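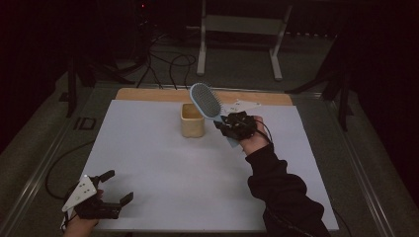
Un cepillo de mango azul claro y un recipiente cuadrado de color beige, sobre un tablero blanco.

Mi abuela tuvo el mismo cepillo durante toda mi infancia. Lo sé porque le faltaban púas en una esquina y esa esquina no cambió nunca. Yo, en cambio, he comprado cuatro en los últimos tres años, y el último me lo vendieron con un discurso sobre la hidratación que ni el dermatólogo.

Vengo a quejarme del baño, sí. Del baño entendido como trastero. En diciembre, con la mudanza, vacié el mío en una caja y salieron 67 productos — los conté dos veces, de pura vergüenza. Había tres cremas de manos empezadas, un aceite de la marca Skemis que huele a barniz y un tónico que todavía no sé en qué momento se pone. ¿Antes de la crema? ¿Después? Llevo años improvisando.

Mi amiga Danuta Bielecka opina que exagero y que cada uno se relaja como puede. A ella le funciona: se encierra una hora con sus frascos y sale nueva. Pues muy bien, Danuta, pero a mí esa hora me pone de los nervios, porque me la paso leyendo etiquetas y pensando en lo que me falta por comprar.

Y luego está el dinero. Un suero de Piltow me costó unos 128 euros con el estuche (el estuche, por cierto, precioso, ahí guardo las pilas). Con eso cenamos en casa media semana, y con vino.

No pido que volvamos al jabón de lavar la ropa, que mi abuela también se lavaba el pelo con vinagre y aquello olía a ensalada. Pido menos deberes. Cuidarse se ha llenado de pasos, de horarios, de gente muy guapa riñéndonos desde el móvil, y a mí ya me riñen bastante en el trabajo.

De momento me he quedado con el jabón, una crema, el champú y el cepillo. El aceite de Skemis se lo regalé a mi hermano, que lo usa para la bisagra del garaje y está encantado.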